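## Robot doing the kitchen restock now, what happens to the kitchen hand's hours?

**tarcombe_nights**

Sorry if this is in the wrong section. I run the staff kitchens at Tarcombe, 233 people on site over two shifts. Head office has signed us up with Vornetti for one of their two-armed robots. It does the drinks and the bench in the level one kitchen. Bottles and cans between counter and fridge drawer, thats the job at the moment, nothing hot and nothing with a blade.

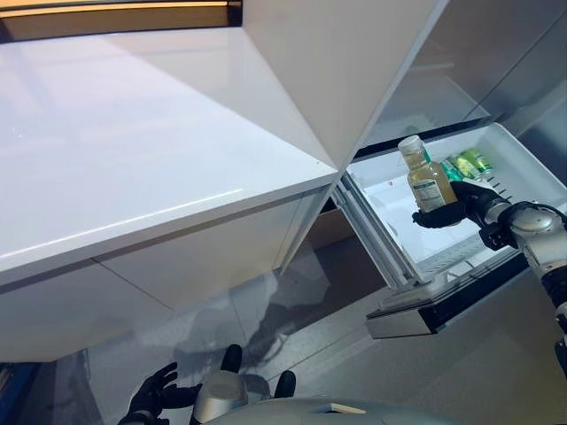 Our kitchen hand has done that restock for years, start of every shift, plus wiping down, bins, dishwasher, and being the person everybody tells when the milk's off. Her roster says 5 hours a day. Now I'm being asked to "review" it. Nothing in writing, just a chat in the corridor.

What I actually want to know:

- do they have to talk to her properly before changing the hours, or can they just change the roster
- who is meant to stand by while it runs? Right now it's her, so she's doing her own job plus watching it do the other bit
- has anyone had it go OK, and what did your people end up doing

She isn't against it. The low drawer was hard on her back and she's said so plenty of times. But she can't afford to drop hours in December and I don't want to find out from payroll.

No union rep on our shift, before anyone asks. Will check back after 2 pm.
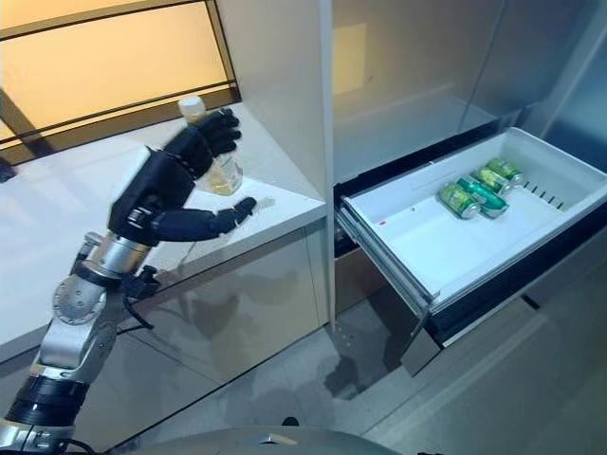
**Maarten Michiels**

Get it in writing, first thing. Email whoever spoke to you in the corridor, say "my understanding is you're asking me to review X's hours because of the robot, please confirm". Keep it dull.

On the hours. Depends on her contract and what award or agreement she's under, so I can't tell you for certain. In a lot of workplaces they have to consult before a major change or a change to regular rostered hours. Read the consultation clause, it's usually short. Ring the ombudsman if it's unclear, the call is free and she can do it herself.

Standing by is work. If she has to be there she is rostered and paid for it, and it goes in her position description along with whatever training she needs. Ours had the minding added as "other duties" and it ate half the morning. We are a warehouse not a kitchen but same story. Also ask who presses stop, who writes up a spill, who can say it's not running today. If the answer to all three is her, thats a different job and maybe a different pay level.

Keep a log for a couple of weeks. Start time, finish time, times someone had to step in. Doesn't need to be fancy, ours was a clipboard. The review went a lot better with 112 lines on paper than it would have with me saying "it feels like more work".

**J. McPhee**

they'll cut the hours whatever you do. ours did. robot cost more than she did too

**tarcombe_nights**

Thanks Maarten. Email sent. Started the log this arvo, just time and what was being put away and did anyone step in.
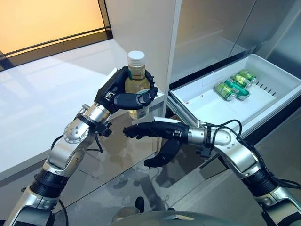

Already got one thing out of it, the bins and dishwasher never made it on to the old task list at all. So on paper the restock looked like most of her shift and it isn't. I've rewritten the list with her and sent it up.

McPhee sorry to hear that. Was there any consultation or did it just turn up on the roster?

**J. McPhee**

roster

**Mitotex_Sal**

Different angle. We have one on the lunchroom here at Mitotex and the hours stayed, but the talking went. Used to be our kitchen bloke knew who was off sick, who'd changed shift, who couldnt have dairy. He was in and out at restock so people caught him. Now he's out the back doing stores and half of that doesn't reach anyone. We ended up putting him back in the lunchroom for the morning break, just to be there. Worth asking for before it's all locked in.

Also she should ask for a training allowance if she's minding it. We got him $2000 for the year, took some arguing. And check where the robot stands when people want the fridge, we had a queue at smoko untill they moved its run to before the shift.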